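Learn > Teach by Hand > Frequently Asked Questions

Teaching a Robot by Hand or by Remote: Your Questions

We get a lot of mail from people who have just seen their first demonstration session and want to know how to try it themselves. We love that mail! Most of these answers were written by Dayana Zamudio and Evaristo Solís, who run the Kunarico teaching floor, with corrections from everybody who has ever had to clean up after a bad recording.

Do I need to know how to program?

No. Somebody on your team should be comfortable with a command line for setup day, but the teaching itself is done with your hands. You move the arm, or you move a controller and the arm follows, and the software writes down where every joint was along the way. Our best teacher last season was Araceli Cuevas, who came from pastry and had never opened a code editor. Her recordings are so steady that we still play them for new people.

What's the difference between teaching by hand and teaching by remote?

Teaching by hand means you hold the arm itself and walk it through the job. You feel the weight, you feel when a finger touches the side of something, and you learn very fast what the arm can and can't reach. The drawback is that your own hands and sleeves end up in the camera view, and the robot won't have those to look at later.

Teaching by remote means you stand back and drive. On our floor that's a pair of small leader arms, which we call Juvens after the workshop that built the first set, and whatever you do with them the big arms copy. It feels odd for an hour or so (you'll overshoot everything) and then one day you reach for your coffee and half expect the robot to do it too. The camera view stays clean, which helps a great deal with training.

Which one should I start with?

By hand, for a day. Then switch. People who skip the first part tend to drive the arm into poses it hates, with the elbow folded up tight, and they can't tell why it's straining.

What is a good first task?

Pick up one thing, put it in one place. That really is plenty! Use something soft that fits easily between the fingers and a target that's generous in size. Once you can do that ten times in a row without holding your breath, change the object, then move the target, then change both.

After that we send everyone to the toy table. It's the exercise people remember, and it's harder than it looks: take a toy from a full bin and put it through a round hole in a box. The bin makes you choose a grip, and the hole makes you care about the angle of the wrist, which is the thing beginners forget.

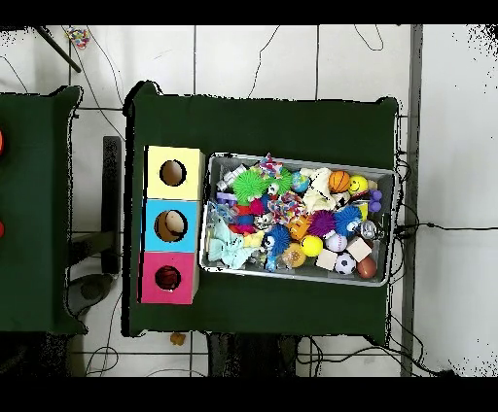 KILDALE, July 22, 2021 — The toy table has three box compartments stacked one on top of another, yellow over blue over pink, each with a round opening in its face, and a gray bin of toys right next to them. The question we hear most about it is "Why so many different toys?" The baseball has a smooth side and raised stitching. The spiky balls give when you squeeze them and come in several colors. The braided rope toy droops, so you have to think about where the ends will go. The little wooden cubes have corners, and corners behave differently from anything round when two fingers close on them. A robot that has only ever been shown one kind of ball learns that one kind of ball.

Do I have to take the toys in a certain order?

Please don't! If every recording starts with the same toy in the same corner, the robot learns the corner. Mix the bin between takes. Reach for something buried now and then. Montserrat Tovar shuts her eyes, points, and goes for whatever is under her finger, and her sets have the best spread of anyone's.

Does it matter which box I use?

Yes, for the same reason. The bottom opening asks for a low reach and the top one for a high reach, so the shoulder does quite different work. We ask teachers to split their takes evenly among the three. If you notice you've been favoring the middle (everybody does, it's the comfortable one), spend a while on the other two.

How many demonstrations do I need?

It depends on how much you want the robot to cope with. For one object and one target that never moves, we've had usable results from 90. For the toy table we ask for 200 before the first training run, and then we look at what goes wrong and record more of that. The biggest set we've put together for a single task was 640, spread over several teachers, and by the end of it we were good friends.

How long is a session?

We stop people after 20 takes for a break, whether they want it or not. Tired teachers get sloppy in a particular way: they begin to hurry the let-go. The hand opens a little early, the toy clips the rim, and that habit ends up in the data.

What if I make a mistake during a take?

There are two sorts. If you miss the toy, go back and get it on the second try, keep the take. That recovery is gold, and the robot needs to see that a miss can be fixed. If you bump the table, lose track of your grip, or somebody walks into the view, throw the take out and start again. When you're unsure, mark it with a question mark in the log and Evaristo will look at it.

What if a toy ends up on the floor?

Finish the take, mark it as a drop, and leave the toy alone until the arms are parked. Never reach in under a live arm. This is the one rule we are strict about, and we will stop your session over it.

Should I go slowly?

Smoothly matters more. A very slow take is full of tiny pauses, and the robot will learn the pauses. Move at the pace you'd use to hand somebody a full glass of water. Guadalupe Lozano hums while she drives — same tune every time — and her takes come out within a second or two of one another.

Can two people teach together?

We've tried it, one person on each leader arm, and it was a wonderful mess. One head should be in charge of both hands. What does work is a second person on the log, calling out which opening comes next so the driver doesn't have to think about it.

Can left-handed people teach?

Of course, and we'd like more of you. Right-handed teachers nearly always send the right arm first, so a left-handed set fills in things we're missing.

How will I know if the robot has learned it?

Put the toys in a mix it hasn't seen, step back to the line, and let it run. The first time it goes for a toy, thinks better of it and picks a different one, you'll want to call someone over. We always do.

Is there a loaner kit?

Yes. The Kirui kit has two leader arms, a stand, a foot switch for starting and stopping takes, and a printed log book. We have 6 of them and the waiting list moves quickly. You'll need your own robot at the other end. Tell us the make when you write and Dayana will let you know whether we have a settings file for it.

I have toys at home. Can I send them in?

Yes please! Clean, bigger than a grape, smaller than a grapefruit, no batteries. We're especially short of things that are long and floppy.

Contact the teaching floor | © 2021 Kunarico | Back to top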